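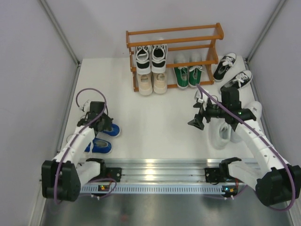 October 2026
Course notes, Unit 5: From a pile of shoes to a plan
Written by your instructor, Ilen Robotics Lab course

Okay, last unit we got both arms talking to the controller, and a few of you already emailed to ask when they get to do something fun. It's shoes! I love the shoe task for teaching because everyone knows what the finished rack should look like, and yet almost everything in our software stack has to work to get there.

Start with perception. The detector gives you a box and a color label for each shoe, and your first job is to group shoes into pairs. Color gets you a long way with blue or green, and then you hit the black ones. There's a black-and-white pair up on the top tier and two black canvas sneakers lying on the platform to the right of the rack, so if your matcher only looks at color it may well decide they're interchangeable. Use position as well (shoes already on the rack get matched with their neighbor first), and then color for whatever's left.

White is the other headache. White sneakers on a white tabletop give you very little edge to work with, and half of one can be under an arm at the same moment. My advice is to keep a short memory of where each shoe was last detected, and don't delete it just because a gripper is hovering over it. I usually hold a detection for 3 seconds. Try 5 if your arms move slowly.

Next, free space. The planner in Modbridge wants a list of open slots, and it won't guess. Right now the right end of the top tier is open, so that's one slot, and you have more pairs on the platform than that. This is on purpose! I want your planner to come back and say "I placed one pair and I'm out of room" instead of dropping sneakers on top of other sneakers. A clear failure message is worth real points.

Then there's the question of which arm goes first. The blue pair is on the left arm's side and the white pair is on the right arm's side, so picking is easy to split up. Placing is where it gets messy, because both arms want the same bit of rack. Put a lock on the rack area. Only 2 states, free or taken, and an arm asks for it before it crosses over. People always want to write something fancier here and I promise you don't need it yet.

One more thing about cables: the collision model in Habte covers the arm segments and the grippers, and it knows nothing about the purple cable running along each arm. Keep your wrist turns modest.

For practice, download the Gruseck log set from September. It has 2,657 recorded picks, with the failed ones left in. Run your pair matcher on it before you touch the hardware, and bring me your worst mistake.

Contact: course desk, Ilen Robotics Lab | © 2026 | Back to top

Comments

gripfan: Does the lock need a timeout? My left arm grabbed it and then sat there forever.

Instructor: Yes, add one! And release it in your error handler too, that's usually the culprit.

night_owl_dev: Matching by neighbor first fixed my black sneaker mixup. Still losing the white ones.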